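The Long Life of the Kitchen Tin

My grandmother kept her buttons in a tea caddy, her tea in a biscuit tin, and her biscuits in a thing that had once held cough sweets for a chemist's counter. You learned the system by getting it wrong. I was eleven before I could be trusted to make a pot of tea in that house without first opening the string, the birthday candles and a great many foreign stamps.

I thought of her all the way up to Esiddale in September, on a bus that took the scenic route whether you wanted it or not, to meet Songül Çınar and her tins. She has 300 of them, give or take whatever arrived in the post that morning, and they live on shelves her brother put up along the hall, up the stairs and (this was a source of some family discussion) across the bathroom window.

She began with one. Her mother had brought it over from Ulen with coffee in it, a squat little thing with the name Akgül on the side in curly letters, and when the coffee ran out it held rice, then hairgrips, then the rent. "You could tell what sort of year we were having by what was in it," she told me, putting the kettle on for the second time in half an hour. It still smells of coffee if you put your nose right in, or we both decided that it did.

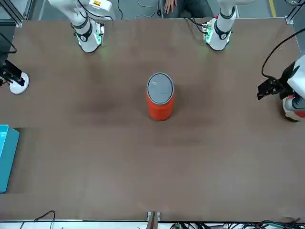 Colour is what gets most people started, and Songül is no different. She has a weakness for anything between tomato and marmalade, and will forgive a good many dents for the sake of it. A plain round can in orange-red, with a grey lid and a darker rim to finish it off, does more for a brown table than a vase of flowers, in her view, and I have come round to thinking the same. The fancy ones with castles and coaches on she leaves to other collectors. They fetch more at the Vullivden fair, where she once paid 77 pounds for a mustard tin and walked round the car park twice before she could bring herself to go home.

Her advice to beginners is gentle enough. Wipe them with a barely damp cloth, dry them straight away, and keep them out of strong sun — the reds go first. Never scrub at a label. And do use them! She can't bear a tin with nothing in it, and she sent me home with one full of shortbread, on the strict understanding that I'd be bringing the tin back.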